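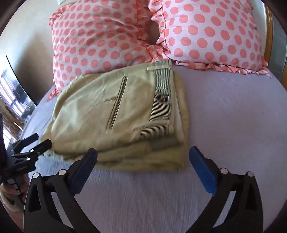 ## March, fabric finishing bench: crease and wash notes

Second round on the cotton twill. Last round is in the previous book, the one with the torn cover. Same cloth as before, the Purau twill in the sand shade, cut from the end of the bolt. I kept the selvage on one side of each piece so the warp direction stays obvious after washing.

Set up 18 swatches. Half got the Grostent softener at the strength on the drum, half got plain water as control. Marked the corners with laundry pen, then overstitched the marks in red because the pen faded last time and we lost track of two pieces.

**Wash.** Warm cycle, 20 minutes, low spin. The Flakau machine still walks when the load is small, so I added a couple of old towels. Drain hose is holding since the new clip went on. Rinse water from the treated load was a bit cloudy on the first rinse, clear on the second.

**Dry.** Line dried indoors. Did not tumble -- the dryer lint from the flannel job is still in the duct and I don't want blue fluff on pale cloth again.

**Crease.** Folded each swatch along the warp and left them under the flat weight over lunch. Opened them out and let them hang before reading the angles.

- Treated pieces recovered better than the controls along the warp.
- Across the weft I can't separate the two groups by eye. Need the proper gauge back from Mitsotakis-Vlachou before I write a number down.
- 3 controls have a hard line that did not relax at all. All of them came from the piece nearest the bolt core, so it could be the cloth and not the finish. Marked them and set them apart.

**Hand feel.** Treated cloth is softer but slightly slick. It also squeaks under the iron at the cotton setting, which the controls don't do. Turned the iron down one step and the squeak stopped.

**Shrinkage.** Not measured yet. Pieces are in the drawer with the damp meter, flat, tissue between them.

To do:

- get the gauge back
- order more red thread
- repeat with cloth from the outside of the bolt
- try the softener at half strength, 2 swatches first before cutting more

Left the window open a crack for the smell. Shut it before locking up.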